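Can You Just Cut the Mold Off?

Plenty of people will tell you that moldy bread is fine if you pick off the fuzzy part. Should you believe them?

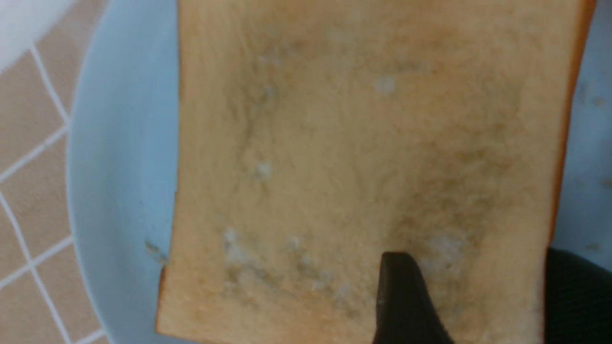

Mold is a fungus, a cousin of the mushroom. It starts as a spore, a speck so tiny that it floats in the air without anyone seeing it. When a spore lands on bread, it grows thin threads that push down into the crumb. The fuzz comes later, on top. It can be white, gray, green or bluish.

So ask yourself: if you scrape off the fuzz, where do the threads go? Nowhere. Bread is soft and full of little holes, and the threads can spread a long way before you see any color at all.

"But toasting kills it!" Maybe it kills some of the mold. Some molds also make poisons, though, and a toaster doesn't reliably get rid of those.

Another claim is that a bad smell will warn you. Don't count on it – and don't sniff moldy bread to find out, as you can breathe in the spores.

What about the rest of the loaf? Slices in one bag touch each other and share crumbs. One that looks clean may not be. Show a grown-up, and put the whole loaf in the trash in a closed bag.

Does the fridge stop mold? No, it only slows it down. The freezer does a better job.

From the Plulen Kids' Kitchen pages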